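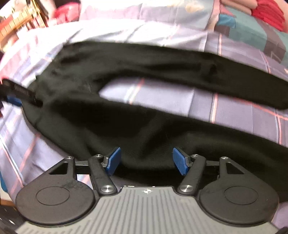
Black garment on the lavender plaid duvet.

2 July 2026

Slept badly, up at six. Rang Brillau about the boiler as soon as their lines opened and was on hold for most of breakfast. They can't send anyone until the week after next. The part is 200 pounds before labour. I said I would think about it.

Walked to the allotment before it got too warm. The beans have gone over the top of the canes and the slugs have had the second sowing of lettuce. Picked 500 grams of broad beans and left the rest — they want a few more days. 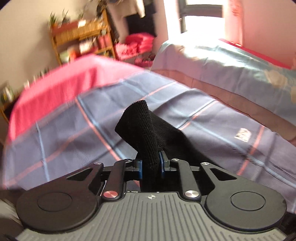 Sock, black, knitted.

Bus back was 10 minutes late. Bought bread, stamps and a bulb for the landing. Read two chapters of the Ichikawa book after lunch and fell asleep over the third. It has been on the shelf since December and I still can't keep the brothers straight.

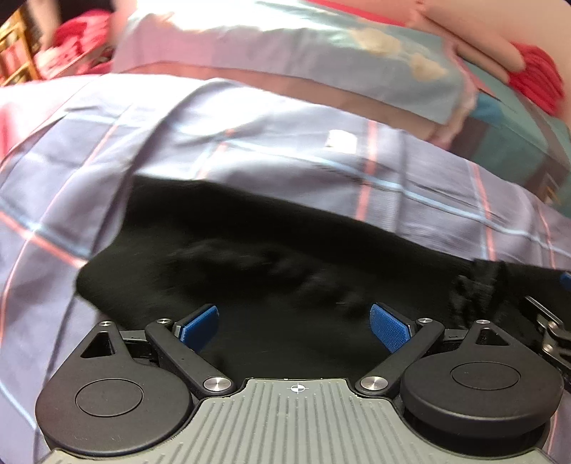 Soup for tea, with the beans. Wrote to the council again about the drain. Rain forecast overnight, so no watering. Must ring Brillau back tomorrow and say yes to the part.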